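Chapter 7

Setting Up and Looking After a Gripper with a Wrist Camera

7.1 Scope of the chapter

Chapter 6 dealt with the arm: its joints, its base fixing and its zero position. The present chapter deals with what is bolted to the end of it. A two-finger gripper and a small camera are treated as one unit, which is how they are fitted, checked and replaced on the Ondix bench cell used throughout this book.

The reader should already be able to put the arm into its parked position, isolate the supply and read the fault log. Those tasks are not repeated. The sections that follow cover mounting, finger alignment, camera alignment, the bench check and the service record, in the order in which a technician meets them after a gripper has been changed.

By the end of the chapter the reader should be able to fit a pair of fingers and bring them level, set the camera so that both fingertips remain in view when fully open, carry out the bench check with loose pieces, and enter the result in the cell record in a form that another technician can use.

7.2 The unit and its parts

The gripper on the Ondix cell has a body, a drive, two carriages and two removable fingers. The body fixes to the wrist flange with four screws and a locating pin. The pin sets the rotation of the gripper about the wrist. The screws hold it there and must not be used to pull a badly seated body into place. If the body does not sit flat on the flange under its own weight, remove it and clean both faces.

Each finger slides on to its carriage and is held by a single screw from the side. The fingers are handed. A left finger will go on to the right carriage if forced, and the gripper will close, but the tips will meet at an angle and small parts will be thrown sideways. Mark the fingers on the back before first use.

The camera sits on a short bracket beside the drive housing and looks along the fingers towards the work. Its cable follows the wrist and is clipped at two points. A cable that has been clipped too tightly shows its fault only at the ends of wrist travel, when the picture freezes or is lost. Run the wrist to both ends after any work on the clips.

7.3 Fitting and levelling the fingers

Park the arm, isolate the supply and wait for the drive to release. Fit both fingers and tighten the side screws until they just hold. Restore the supply, close the gripper at its lowest force setting on the 10 mm gauge block, and tighten the screws fully while the block is held. Open the gripper, turn the block through a quarter turn and close again. The block should not rock.

Level is checked against the table. Bring the open gripper down at slow speed until one tip touches a sheet of thin paper laid on the surface. Try a second sheet under the other tip. Both should drag equally. Where one sheet is free and the other trapped, the usual cause is dirt in the carriage. A bent finger is less common and is confirmed by swapping in a known good pair from stores. Fingers are not to be straightened.

7.4 Aligning the camera

The camera is aligned with the gripper fully open. Slacken the bracket screw and turn the camera until the two fingertips appear at the bottom of the picture, one in each corner and at matching heights. Some of the work surface must be visible between them. The space above the tips is where the next part will be found, and it should take up most of the picture.

A common error is to tilt the camera back to gain a longer view. The fingertips then drop out of the picture, and the operator can no longer judge the position of a part in the last stage of the approach. If a part needs to be seen from further off, raise the arm.

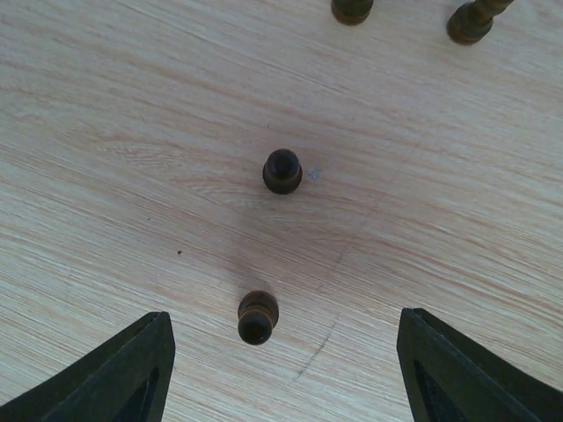
Figure 7.1 Wrist camera view with the fingers apart. One turned wooden piece stands in the gap between them, and a second is near the centre of the picture.

Two points in Figure 7.1 should be noted before the bench check is attempted. First, pieces near the top of the picture may be only partly in view, and no grip should be planned on them until the arm has been moved and the whole outline can be seen. Secondly, a bare wooden surface carries grain and small marks of its own, such as the pale scuff to the right of the central piece. Detection limits set on a plain white board will often be too fine for a surface of this kind and must be set again on the table in use.

7.5 The bench check

The bench check uses small turned pieces because they have a round base and a narrow neck, and a poorly levelled gripper will tip them. Run 40 picks at normal speed, changing the position of the pieces between picks. Count as a failure any pick in which a piece is knocked over, dropped or gripped by the head alone.

Failures that always fall to the same side point to finger level (7.3). Failures that fall short of or beyond the piece point to the camera (7.4). Mixed failures should be treated as a loose mounting until shown otherwise, and the body screws checked first.

7.6 Entering the result

The cell record is kept by serial number. An entry gives the gripper number, the finger pair, the number of picks, the number of failures and the initials of the technician. The entry for gripper 821, fitted with finger pair 249, is worked through in full in Section 7.9, where an error in the first version of the record led to a sound pair of fingers being scrapped.

Remarks should state what was found and what was altered. "Adjusted camera" is not an acceptable remark. "Bracket screw loose, camera realigned, screw tightened" is.

Related chapters and supplements

Chapter 6: The Arm at Rest: Parking, Isolation and Zero Position (Karine Fehr)
Chapter 8: Cable Routing on Moving Joints (Armindo Meireles)
Chapter 11: Grip Force on Small and Fragile Parts (Natália Falcão)
Supplement B: Blank Record Sheets for the Ondix Bench Cell
Supplement D: Fault Tables for the Veloso Drive (Clementina Peixoto)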